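Unit 6: Comparing End Effectors and Camera Placement in Simulation
Course notes, February revision
Prepared by Hajar Bouzid

6.1 Purpose

Unit 5 treated the arm as a kinematic chain and ended at the wrist flange. Unit 6 covers what is mounted past the flange and how the mount, the fingers and the viewpoint are compared before any hardware is ordered. All exercises run in the Wivgate simulator. Students should have the joint-limit exercise from Unit 5 working, as the same configuration file is reused.

The comparison has three factors: gripper type, camera placement and controller. Change one factor at a time. Runs in which two factors were changed together will be returned unmarked.

6.2 Grippers under test

Two gripper models are supplied.

Laletti: parallel, two fingers, flat pads. Both fingers move symmetrically about the tool axis. The command is a single scalar, the finger gap.

Monti: two fingers, underactuated. The distal links close after the proximal links meet resistance. The command is also a single scalar, but the gap at the fingertips is not a linear function of it. Use the lookup table in the unit folder.

For a parallel gripper the grasp is well defined when the object has two opposing faces within the stroke. Rounded objects make contact along a line or at a point, and the outcome depends heavily on the friction coefficient assigned to the pad. Leave this coefficient at the supplied value. Raising it will make almost any grasp succeed and the comparison loses its meaning.

The underactuated model tolerates larger position errors on rounded objects. It performs worse on flat objects lying on a surface, where the curling motion of the distal links tends to push the object along before closure. Expect the ranking of the two models to reverse between object classes, and report the classes separately.

6.3 Workspace

The task space is a desk in a furnished room. A furnished room is used so that the renderer has to deal with colored walls, wood flooring and an open doorway, all of which affect segmentation. A bare test cell gives object masks that are too clean to say anything about the camera.

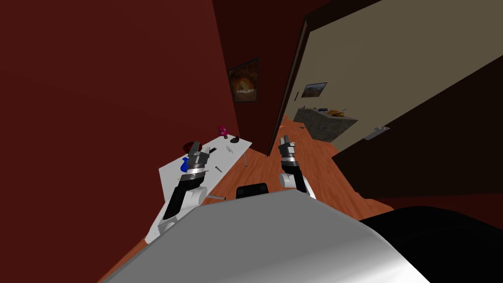
The desk frame has its origin at the near left corner of the top, x along the long edge and z up. Object poses are logged in this frame. Gripper poses are logged in the robot base frame, and the transform between the two is written once at the head of each log. A common mistake is to apply this transform twice, since the plotting script already applies it when the flag desk_frame is set.

Both arms are present in every run. Only the arm named in the configuration file is commanded, and the other holds its start posture. Do not remove it from the model. It occludes part of the view in some postures, and this occlusion is part of what section 6.4 measures.

6.4 Camera placement

Three placements are compared:

(a) Body camera, fixed to the robot's upper body. Sees both arms and the near part of the work surface. Some of the view is always lost to the robot's own shell.
(b) Wrist camera, fixed behind the gripper. Short range, little self-occlusion, no view of the other arm.
(c) Room camera, fixed to the ceiling. Used as the reference.

For (a), roll matters more than students usually expect. The detector was trained on images with a near-level horizon. With a steep roll angle the desk edges run diagonally, and axis-aligned bounding boxes around elongated objects grow to include a large area of background. There are two remedies: rotate the image by the known roll before detection, or use oriented boxes. Test both. Rotation is cheaper but discards the corners, where a gripper may be entering the view.

Self-occlusion is computed as the fraction of pixels labeled as robot in the segmentation pass. Report the mean and the maximum over a run. The mean alone hides the short interval just before contact, when the forearm or the fingers may cover the target completely.

6.5 Controllers

The Vonda controller is supplied in two modes. Position mode tracks a joint trajectory and ignores contact forces. Impedance mode adds a virtual spring and damper at the tool point. The stiffness is set to 1000 N/m at the start of the exercise and may be raised to 3000 N/m. Damping is recomputed automatically and should not be edited.

In position mode a small error in the estimated desk height produces a large contact force. In impedance mode the same error produces a displacement proportional to force over stiffness. Derive this relation for the static case and include it in the report.

6.6 Procedure

1. Load the base configuration and confirm that the arm reaches its start posture without a limit warning.
2. Run 30 grasps per condition with the supplied seeds. Do not generate new seeds.
3. Stop each grasp after closure and a lift of 200 mm. Mark it as held if the object is still between the fingers when the lift ends.
4. Save the log, the segmentation pass and the configuration file under the same run name.

A grasp that ends in a solver error is repeated once with the same seed. If the error persists, record it as a solver error and exclude it from the success rate, with the number excluded stated under the table.

6.7 Report

Submit one table per object class, with grippers as rows and camera placements as columns. Controller mode goes in the table heading. Give success rate, mean position error at closure and maximum self-occlusion. Discussion is limited to one page. Simulator screenshots are accepted only where a number in the table cannot be understood without them.

Reading for Unit 7: contact models, chapter 4 of the course reader, through the section on friction cones.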